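Software Engineer, Manipulation Planning and Control
Grisier – Gedville office, on site
Posted August 2023

Grisier writes the software layer between a perception model and an arm controller. Our main product, Mallet, takes a task description and a stream of camera data and produces joint trajectories at a fixed rate. We are hiring one engineer to work on the part of Mallet that decides where to grasp, when to replan and when to stop.

The position reports to Chie Ichikawa, who leads the planning group. Start date is October or earlier.

The work

Most of our current tasks are tabletop tasks with toy kitchenware and play food. The items are light and smooth, and some of them are awkward to hold. A pan handle is long and flat, and a grasp pose that is a few degrees off at the rim is a long way off at the tip. The wrist camera often has only part of the object in view during the final approach, so the pose estimate has to survive partial views.

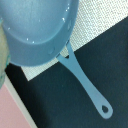
The regression suite has 581 recorded episodes. A change to the grasp scorer is merged only after it has been replayed against all of them and the results have been read by a second engineer. The current release completes 86 percent of the suite without operator input. The previous one completed 82. You would own that number, along with the tooling that produces it.

Specific duties:

Maintain the trajectory optimizer and its collision checks (C++).
Extend the replanning logic for objects that shift after first contact.
Write and maintain calibration tools for wrist and fixed cameras (Python).
Review episode logs and label failure causes in Mustetti, our internal log viewer.

Place-setting tasks take up a large share of the schedule. The planner receives a target layout relative to a placemat, and the placemat is seldom square to the table. Knife and fork have to end up parallel, on opposite sides of the dish, and the planner must not assume that the mat frame and the table frame agree.

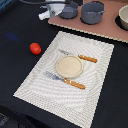 Clearance is the other open problem. Cookware on a raised surface reduces the set of usable approach directions, and the present sampler spends too much of its budget on poses that the collision checker then rejects. We expect the new hire to replace it.

Requirements

Three years of work on motion planning, control or robot perception. Good C++ and working Python. Comfort with rigid-body transforms on paper as well as in code. The control loop runs at 1000 Hz, and you should know what can and can't be done inside it.

Experience with learned policies is useful but not required. A degree is not required.

To apply

Send a resume and one code sample to Ntombi Ndlovu in the hiring office. The sample can be short – a single file is fine – but it must be your own. The interview is a phone call, then a half day on site with a debugging exercise on a recorded episode.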